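Cutlery cell - wrist cable keeps snagging
Drurari forum > Arms and grippers

gorkut_bench
26/05/2022
We sort cutlery at the Gorkutmont lab. Arm on its own side table, gray four-slot tray on the main one. The wrist cable hangs low enough to drag on the tabletop.
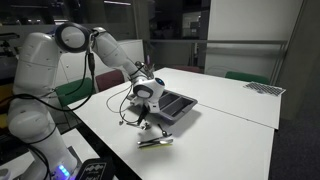

I have 395 mm of slack past the elbow and I'm scared to take any out. What do you all leave?

ulville_tech
Too much. I run roughly half that. Put the wrist at its worst twist, pull the loop snug, then give back a little.

dahl_n
Disagree. We cut ours short at Dahlgren and broke two connectors by July. Leave the length and tie it higher up the forearm.

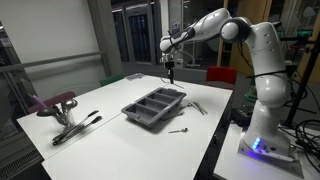 gorkut_bench
Tying higher sounds easier. Hook and loop, or zip ties?

ulville_tech
Hook and loop. Zip ties bite into the jacket. Still say the slack is the problem.
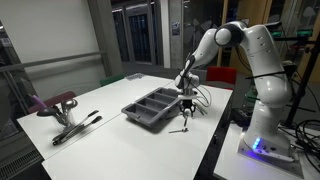 dahl_n
Also check the fingertips while you're in there. Thin handles slide if the pads are worn. I wipe mine every 8 hours and recheck the grip zero after. And bolt down the side table if you haven't.

gorkut_bench
It's bolted. Will do the ties first and leave the length alone for now.

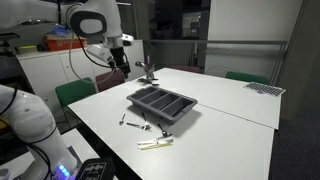
Gripper over the far table, tray and cutlery on the near one

ulville_tech
Fine, but run it slow the first time.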